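Ticket 419 – Chargers and leads, shared desk, Kakesgate office
Opened by: Shazia Bajwa
Assigned to: Catríona Moriarty
Status: Closed

Reported: Phones left to charge at the shared desk are not full by the end of the day. Two people have had the same trouble. One says her phone went down while plugged in. The leads are also in a knot and it is hard to tell which one goes to which plug.

First reply (CM): Please leave everything as it is until I get there. Has anything new been plugged in since June?

Reply (SB): One Sturkura charger, bought to replace the one that went missing. The rest are the old Moynihan ones. I have not moved anything, but other people use the desk.

Visit, July 26, 2024 (CM): Tested the wall socket first with the desk lamp and then with a kettle. Both worked. The extension lead is a Conville, 27 months old by the sticker I put on it, and it passed its check. Every way on it gives power, so the fault is further along.

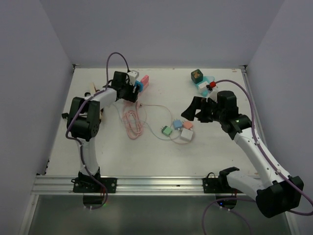

Leads were next. I tried each one with the same charger and the same phone, ten minutes a go, and wrote down the battery figure before and after. The thin pale blue cord that runs down past the green charger was fine and moved the phone up as expected. The bundled pink cable was also fine once I had undone the coil. A black lead from the drawer was the bad one – it only charged when held at an angle, and the phone said 69 per cent at the start and 69 per cent at the end. Binned.

Chargers: all of them work. The Sturkura is slower than the Moynihan ones, so a tablet on it will take most of the day. I have put a label on it saying phones only.

Reply (SB): Thanks. Could we have a spare lead? People will go looking for the black one.

Reply (CM): Ordered, two metres, part 2560. It will come in the internal post addressed to you. Please keep the leads loosely coiled with a tie, and pull on the plug end when taking them out. The black one had split just behind the plug.

Update (SB): Lead arrived and is in the drawer. Phone went from low to full over the morning. The other person has had no more trouble either. The labels are staying on so far – happy for this to be closed.

Closed by CM. If it comes back, reopen this ticket and say which lead and which charger were in use.

Contact the help desk | © Kakesgate Office Services | Back to top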